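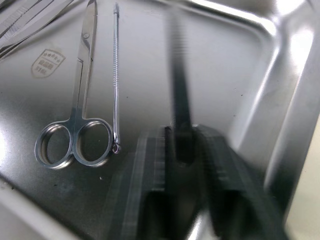 Vaida Jaunzems 来信说，她的剪刀每年都送出去磨，可是拿回来用不到一个月，剪薄的棉布又开始“咬布”，布夹在两片刀中间，不断开，只是折过去。她问是不是应该换一把新的。

我给她的回答是先不要换。咬布的剪刀，有一大半并不是钝了，是中间的螺丝松了，或者刀片的内侧脏了。我用中文写这篇文章，是因为读书小组里的朋友大多数看中文比较方便。中文不是我的母语，有些工具的名称我查了词典，如果还有不准确的地方，请原谅，也请写信告诉我。

下面的方法适合家里普通的直刃剪刀：裁布的、剪纸的、剪线的、厨房的。锯齿刃的剪刀、理发用的剪刀和左右两片形状不一样的花边剪刀，不要照这篇文章做。

一、先检查，再决定要不要磨

把剪刀张开，放在窗户旁边，让刀刃朝上，慢慢转动。锋利的刃口是看不见的，它太薄，不反光。如果刃口上有一条白色的细线，或者有一个一个的亮点，那里就是钝的，或者是有缺口的。请用铅笔在纸上画一把剪刀，把亮点的位置记下来。我觉得这个习惯很有用，磨到一半的时候人很容易忘记自己原来要磨哪里。

然后试剪。准备三种材料：一条旧棉布，一张薄的包装纸，一小块塑料袋。从刀根剪到刀尖，每一种剪三次。棉布最能说明问题。如果刀根剪得好，刀尖咬布，多半是螺丝的问题。如果每次都在同一个地方卡住，那个地方有缺口或者有胶。如果从头到尾都不好剪，才是真的钝了。

二、清洁

剪过胶带的剪刀，内侧一定有胶。用棉片蘸一点酒精，从刀背往刀刃的方向擦，不要来回擦。胶比较厚的话，把棉片盖在上面等几分钟，再擦就容易了。螺丝周围最脏，棉片进不去，可以用牙签，牙签的头上缠一点棉花。

有一位朋友 Margus Kuusk 喜欢用食用油去胶。油确实可以把胶泡软，不过油以后要再用酒精洗一遍，不然下一次裁布会留下油印。我自己在一块浅色的亚麻布上犯过这个错误，那块布本来要做 12 条餐巾，最后少了两条，油印到今天也没有洗掉。

清洁以后用干布擦，再放在通风的地方。厨房剪刀如果能拆开，每次都要拆开洗。不能拆的那一种，张开着晾，不要合起来就放进抽屉。

三、去锈

小的锈点用橡皮擦就可以，文具店里那种比较硬的、擦圆珠笔用的橡皮。顺着钢的纹路擦，不要画圆圈。

锈的面积比较大的时候，我用小苏打加一点水，调成牙膏那样稠，涂在锈上，过半个小时，用旧牙刷刷。白醋也能去锈，速度更快，可是时间不好掌握，泡久了钢的颜色会变暗，而且醋会流进螺丝的缝里。我在 Sproģis 的旧货市场买过一把裁缝剪刀，泡醋泡了一个晚上，第二天锈没有了，刀面变成了深灰色。剪布还是很好剪的，就是不好看。

刀片的内侧请特别小心。两片刀只在一条很窄的线上互相接触，内侧稍微有一点凹，这个凹面是工厂做出来的，不可以用砂纸把它磨平。内侧只能用橡皮、棉片和软布。

四、调螺丝

有一个简单的测试：右手握住一个指环，让剪刀尖朝上，左手把另一个指环拉开，拉到两片刀差不多成直角，然后放开。裁布的剪刀应该自己慢慢合上一部分，停在中间。一下子落到底，是太松。一动不动，是太紧。

要选跟螺丝槽一样宽的螺丝刀。太窄的螺丝刀会滑出来，把槽弄坏，也会划伤手。把剪刀平放在木板上，每次只转一点点，大概像钟表的指针走五分钟那么多，转完就剪一次棉布。我看见有人一次转半圈，再往回转半圈，这样调一个下午也找不到合适的位置。

有些剪刀中间用的是铆钉，没有槽。松了的铆钉可以用小锤子轻轻敲，下面垫一块铁，但是敲得太紧就没有办法再松开。没有经验的人，我建议交给磨刀的师傅。我们 Olberg 这里的师傅收费不贵，他喜欢客人把剪刀包好了再拿来，刀尖上插一块软木塞。

五、磨刃

需要的东西：一块中等粗细的油石或者水石，一支黑色的记号笔，一块湿毛巾，一点水或者油。水石用水，油石用油，不要混用。石头下面垫湿毛巾，就不会移动。

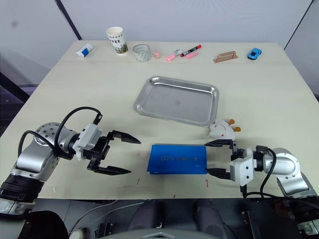 用记号笔把刃口外侧的斜面涂黑。这个斜面很窄，但是很清楚，从刀根一直到刀尖。把剪刀完全张开，一片刀放在石头上，斜面朝下，先不要用力，轻轻推一次，然后拿起来看。如果黑色是整条一起变浅，角度就对了。如果只有靠刃口的一边没有了，说明刀抬得太高；只有靠刀背的一边没有了，说明刀放得太平。角度不对就擦干净，重新涂，重新试。第一次做的时候，我试了七次才找到，请不要着急。

找到角度以后，手腕不要再动，用手臂来带。从刀根到刀尖推过去，一次推完，中间不停。推的时候轻轻用力，回来的时候离开石头。推五六次，停下来摸一下内侧，会感觉到一条很细的毛边。摸的方向是从刀背往刀刃外面摸，千万不要沿着刀刃摸。

毛边从头到尾都有了，这一片就磨好了。不要因为磨得顺利就多磨几次，剪刀的钢是有限的。

另外一片也是这样。两片磨的次数应该差不多，但是有缺口的那一片可以多几次。缺口很深的话，不要想一次磨掉它，留一点也没有关系，剪布的时候绕得过去。

去毛边的方法有两种。第一种，把内侧完全平放在石头上，非常轻地拉一次，只一次。第二种，慢慢地把剪刀合上，毛边会被推到外面，再用木条在外侧擦掉。我比较喜欢第二种，它对内侧的伤害小。合的时候要慢，听到沙沙的声音是正常的，如果听到“咔”的一声，请马上停，张开来检查。

Agnese Org 问过我可不可以用剪铝箔或者剪砂纸的办法来代替磨刀。剪铝箔能把很小的毛刺弄平，纸剪刀用这个办法可以多用几个星期。裁布的好剪刀我不剪砂纸，砂纸会把刃口弄成很小的锯齿，剪真丝的时候每一个锯齿都会勾线。

六、上油和收起来

在螺丝的位置滴一滴缝纫机油，开合十几次，再用布把多出来的油吸掉。刀面上用沾过油的布擦一遍，薄薄一层就够了。厨房剪刀不要用机油，用食品级的矿物油。橄榄油和菜油时间长了会发黏，所以也不合适。

上完油以后，先剪几刀不要的布，剪到布上没有印子为止。

收的时候刀刃要合上，刀尖朝下或者平放，不要跟钥匙、针和别的工具放在一起。皮套子看起来很好，但是有的皮子会让钢生锈，潮湿的地方更明显。我用旧毛毡缝了套子，里面放一小包干燥剂，到了六月就换一包新的，夏天我们家靠河，很潮湿。

多长时间做一次？清洁是每次用完都做，上油我两三个月做一次，调螺丝看情况，磨刃一年一次对大多数家庭来说已经很多了。剪布的和剪纸的要分开，在指环上系一根不同颜色的线，家里其他人也看得懂。我家系红线的只剪布，可是还是有人拿它去剪过牛奶盒。

七、几个常见的问题

左手用的剪刀步骤一样，只是所有的方向都要反过来。有的书上说左手剪刀不可以自己磨，我觉得没有这么困难，只是记号笔那一步要多做几次。

刀尖断了一小段，可以把两片合在一起，用粗一点的石头慢慢磨成新的尖。磨完以后剪刀会短一点，两片要一样长，长短不一样的尖会勾布。

掉在地上以后很难合上，通常是刀片弯了。不要用力合，也不要用锤子敲直，请师傅看。Vaida 后来又写信来，她把螺丝紧了一点点，棉布已经可以剪到头了，不过刀尖附近还有一个小缺口，她打算过了节日再磨。

最后更新：2024年12月22日 | 联系我们 | © Drovolach 家庭手工笔记 | 返回顶部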